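The extension lead question

February 5, 2018
Filed under: house, grumbling

I have been putting off the extension lead since we moved into the Betine Road flat, and that was in May. Everything else found a home. The saucepans found a home, the winter coats found a home, even the fondue set found a home (on top of the wardrobe, where it will die). The extension lead just travelled. It spent the summer behind the sofa, went into the hall cupboard for the autumn, and had a spell on the kitchen windowsill when the blender needed it. By Christmas it was on the worktable in the back room, and there it stayed, because by then I'd run out of places to be annoyed with it.

It's not a bad looking thing, as these things go. White, rounded at the corners, three sockets with pale blue faces and little blue switches to match. Somebody in a design department fought for that blue. I like to think there was a meeting. Every other lead I've owned was the colour of old teeth and looked as if it had come free with a photocopier, so I was rather taken with it at first, and I let it lie about in full view for far longer than I should have. 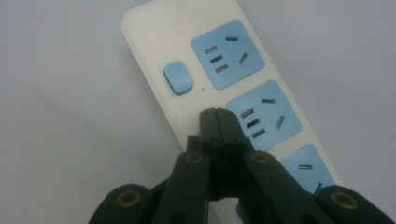 The trouble is that once you allow one cable to be on show, the others hear about it. First it was the lamp, then the phone charger, then the charger for a phone I no longer have, which I keep plugged in out of something close to pity. By the new year the back of the worktable looked like the bottom of a fishing boat. I would sit down to write a letter and find my elbow in it.

So I decided to do it properly. I have read the articles. They are all written by people with a white room and one lamp, and they all begin by telling you to take everything off the surface and put back only what you need. I took everything off the surface. I put it on the spare bed, where most of it still is, so that part of the method works very well provided you never have anyone to stay.

Next you are supposed to "audit your sockets". I hadn't known mine were due. What it means is walking round the room with a bit of paper, writing down what's plugged in where and asking whether it brings you anything. The lamp does. The printer brings me a page with a stripe down it, twice a year, after a long argument. The radio I would save from a fire. I got as far as the thing under the shelf with the green light, which I have never been able to identify, and which I'm now frightened to unplug in case it's holding up the building.

A word about the board. I've laid a big white board over the worktable, pale wood underneath, with only a strip of the wood left showing at the back. It was meant to be for cutting out on, and for protecting the table, which was my one decent purchase of last year. It has turned out to be most useful as a stage. Put any household object on a plain white board and it looks either expensive or guilty. The extension lead manages both. You also can't pretend about mess on white, and I'd recommend it to anyone who thinks they are a tidy person and would like to be cured of the idea.

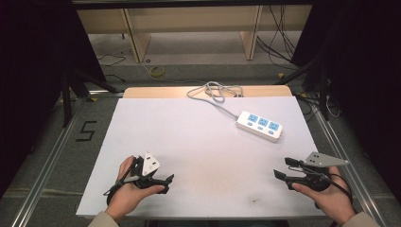 The lead itself I could live with, but the flex is another matter. It's grey, there is far too much of it, and it has a memory. You can wind it up nicely and tuck in the end, and go and make a cup of tea feeling like a bosun, and when you come back it has relaxed into whatever shape it had in mind all along. I've tried the figure of eight. I've tried the over-and-under way that people who work in theatres swear by, which needs a flick of the wrist I wasn't born with. In the end I settled for loops, shoved to the back of the table, and told myself it was a holding position.

I did go to a shop. Vasseur, on the corner by the station, is the sort of hardware shop where they keep everything in small drawers and watch you try to describe what you want. I said I wanted something to hide a lead in. I was shown the Prakitz, a lidded box with a slot at each end, and I was shown the Trumik, a wire tray that screws to the underside of a table. The Prakitz is 32 centimetres long and comes in white or a brown they call "walnut", though it has never met one. The Trumik is 46 centimetres, comes with 4 screws, and has instructions consisting of one drawing of a very happy hand.

I bought the Prakitz. I didn't measure the lead first. I mention this only for the benefit of younger readers, who may still think that measuring is something one grows into. I stood in the shop holding my hands apart at what I felt was the right distance, kept them like that as I walked over to the shelf, and lost my nerve over which bit of my fingers counted. It doesn't fit. It very nearly fits, and I could have borne it better if it hadn't been close. The box is now full of clothes pegs and I'm quite pleased with it.

The Trumik would mean drilling into the underside of the table, and I've already told you about my feelings for the table. I got as far as lying on my back on the floor with a pencil. It was peaceful down there. I could see where a previous owner of the pencil had chewed it. I made two small crosses, got up, and rubbed them out later in the week.

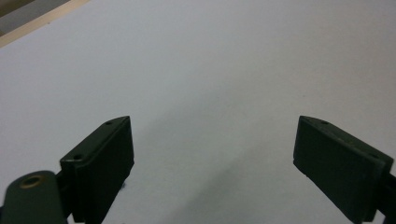 Page 2 of 4

I should say where this has got to, for those of you who have clicked through and are beginning to wonder about your choices.

The pegs-in-the-box business shook my faith in containers generally. There's a whole industry built on selling you a thing to put your other thing in, and I have been one of its best customers. Under the stairs I've got a basket of smaller baskets. So for a week I tried doing without. I kept the lead out on the board and moved it about instead, a bit each day, to see where it bothered me least. Along the back it was out of reach, and I had to lean over like someone feeding a horse. On the left it got under the lamp. Straight along the front edge it looked like a very small piano that I was about to play badly.

Upper right, at a slant, is the best I've come up with. The slant offends me. I have straightened it many times, and each time the flex has gently turned it back again, so I have stopped, and I think we both feel better. From the chair I can get at the switches without standing up, and the loops go off to the far edge, where a plant in a decent sized pot might one day stand in front of them.

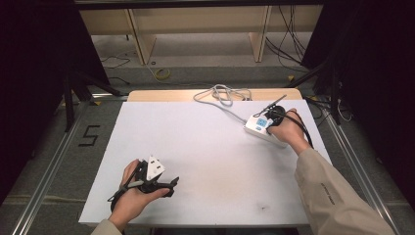 I asked on here once before about cable ties and had a lot of strong opinions back, so let me head some of you off. Yes, I know about the hook-and-loop sort. I own a roll. It's on the spare bed. Yes, I know you can use the cardboard tube from a kitchen roll, and that you can cover it in wrapping paper, and if you've done that I'm glad for you and would rather not see it. And no, I'm not going to cut the flex short and put a new plug on it. I once rewired a standard lamp and it has hummed ever since.

The white board needs a wipe, too. I'm told a pencil rubber gets most marks off, though mine tends to leave more behind than it takes away. If anyone has a better method that doesn't involve buying something in a spray bottle, put it in the comments.

Next page: the drawer of plugs, and what I found at the back of it.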